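Jito bench keeps stopping for operator confirm, since the May update
Status: Open, waiting on supplier
Product: Jito two-arm bench / Pondent job software
Site: Wernulville training rooms
Raised by: Ismail Ouali

First entry

Hello all, me again. The Jito bench has started asking for a confirm at nearly every step of the injection practice routine and it's driving us up the wall. Before the May update it asked once at the start and once at the end, and whoever was on the room could get on with laying out trays next door. Now it does a step, stops, flashes up "Operator confirm" on the Pondent screen and sits there until one of us walks over and taps it. If we don't tap inside 80 seconds the whole run goes back to step one, balloon and all.

For anyone at Galanis who hasn't seen our setup: we use a balloon on a towel as the practice arm (cheap, and trainees remember it if they're heavy-handed!). The routine has the pad, the syringe and the wipe, and the bench goes through it with both hands so the trainees can watch from their seats while the tutor talks. We used to have a tutor doing the demo and a second person handing things over, every session. With the bench running, the second person does stock and bookings instead -- or did, until this started.

What I've tried so far:
Restarted Pondent. No change.
Restarted the bench. No change.
Loaded the old copy of the routine from before the update. It loads fine, then prompts in all the same places.
Cleaned the cameras, in case it was unsure of what it was looking at. No change, though they needed it.

The first prompt comes while it's got something in both hands, and that's my least favourite, with the needle pointing straight up and me having to lean past the arm to reach the screen.

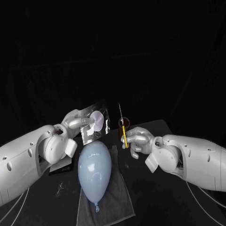

Confirm step 1: packet in the left hand, syringe in the right

Could somebody tell me if the prompts are meant to be there? If it's a safety thing then fine, I'll stop moaning, but we need to know so we can put a person back on the rota.

Second entry, same day, after lunch

Thanks for the quick reply. To answer your questions in order.

Yes, the screen is on the right-hand wall. It was put there so that people walking in could see whether a run was on. It was never meant to be tapped all day, so it's a stretch for anyone under average height, and two of the tutors have complained about that separately.

Yes, we have the "trusted routine" box ticked. I unticked it, saved, ticked it again and saved again. It stays ticked and does nothing as far as I can tell.

No, we haven't changed the balloons or the towel.

The log export has over 300 confirm prompts in it since the update. Nearly all of them were accepted by a person, and I can't find one that anybody turned down. I think that matters, because the tutors have got into the habit of tapping without looking. I caught myself doing it this morning! So as a check it isn't doing much, and it's eating the afternoon.

I ran it 3 times with your test setting on. It prompted at the white tube every time, on the handling step where one hand has hold of the top and the other comes in with a finger from the side. That step never had a prompt before, not even when the bench was new and it prompted for everything else.

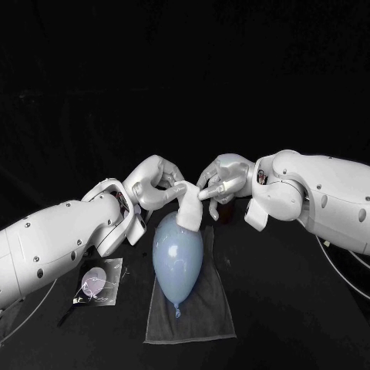
Handling step, both hands at the white tube

You asked if it might be losing sight of the tube against the other hand. Could be, I'm no expert, but the log line just says "policy", with no reason after it. If it were a camera problem I'd have expected it to say so.

Third entry, Friday, 4 pm

Tried the patched settings file from Galanis this morning. Better! Step 1 and the tube step now go straight through. The wipe step still stops, and I've changed my mind about that one.
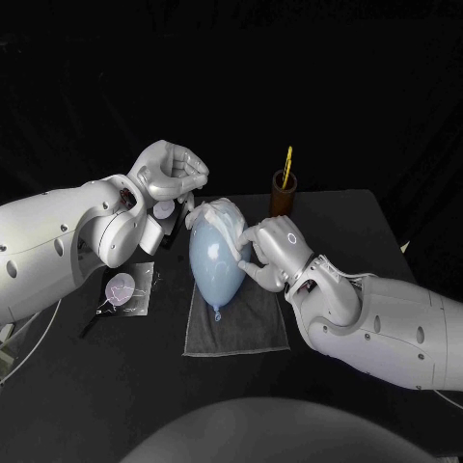 The rota is the bit I wanted to raise, really, and I know it's not strictly a software matter. When the bench came in we were told it would free up one person per session, and it did, and then that person's hours got filled with other jobs. So when the prompts started, the extra tapping landed on the tutors on top of the teaching, and they went quiet and a bit cross, and I only heard about it by the kettle. What I'd like is for the prompt at the wipe to stay. With the tissue over the top of the balloon and the right hand holding it down at the side, the trainees have something to look at while the tutor talks about pressure, and the tutors say they'd pause there anyway. One prompt in a place where you'd stop regardless is no bother to anybody. It's having them everywhere that wears people out.

So, requests, if somebody could pick these up:

Please can the wipe step keep its confirm, with the timeout switched off. Going back to step one in the middle of somebody's explanation is horrible for the tutor and it gets a laugh from the back row.

Please can the other prompts stay off for good and not come back with the next update. If they have to come back, a message to the tutors first, please, as well as to me, as I'm not always in.

Please can we have the confirm on a foot pedal or a handheld button. I'm told Pondent accepts one but I can't find where you set it up. The menu it's supposed to be under is greyed out on my login.

On our side I've asked for the second person to be back on the rota for afternoon sessions until this is closed, and I've written on the whiteboard that you look at the bench before you tap. I've also moved the screen bracket down as far as it goes.

Leaving this open. The patched file is still loaded and we've got a full day of sessions booked on it, so I'll add the new log export once they're done.

Ismail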